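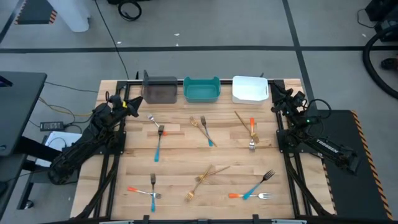
I have been putting off the silverware drawer since we moved into the house on Salazar Street, and on Sunday, with the rain coming down and a pot of soup on the stove that didn't need me, I finally ran out of other things to do. My grandmother used to empty hers twice a year onto a bath towel, and she'd wipe every piece before it went back. I do it on bare wood, which would have horrified her, but I like to see what I've got. Forks especially. They never match in my life and I've stopped expecting them to. There's a plain little silver one and then one with a bright blue handle, as cheerful as a beach toy, and I can't look at the two of them on the same tabletop without thinking of all the different kitchens I've eaten in.

We had a proper matching set once, a wedding present, in a pattern called Hestinau that I picked out of a catalog when I was young and thought I would be giving dinner parties. I gave 2 dinner parties. The spoons are nearly all still with us, but the forks went off to school in lunch bags and to potlucks under foil, and they did not come home. When I looked up what it would cost to replace them, a full set of that pattern was going for 300 dollars, and I closed the computer and went and stirred the soup.

So now I buy them loose, a few here and a few there, mostly from the bin by the register at the thrift store. I don't have many rules about it. I like some weight in the hand, and I won't take one with a bent tine, however pretty the handle is (I've tried bending them back and they always look a bit drunk afterward). My sister thinks a table set with odd forks looks like a church basement. I've eaten some very good meals in church basements!

The sorting is the part I enjoy. I'm a great believer in bins, the plain plastic sort, lined up at the back where you can reach all of them without getting up. They don't have to be the same either. A dark gray one, a teal basket and a shallow white tray will do the job just as well as one of those bamboo inserts, which I've bought twice from Flakance and which have never once fit a drawer of mine. Everyday forks go in one, company forks in another, and the last is for the ones I haven't made up my mind about. That last one always fills up the fastest. I pick up a fork, remember where it came from, and ten minutes later I'm still holding it.

I did get the drawer itself washed out, and laid down a fresh piece of the Memico liner I bought back in September and had been storing behind the cereal. The teaspoons are still in a mixing bowl on the counter, waiting for next weekend, and the soup caught a little on the bottom, but we ate it anyway.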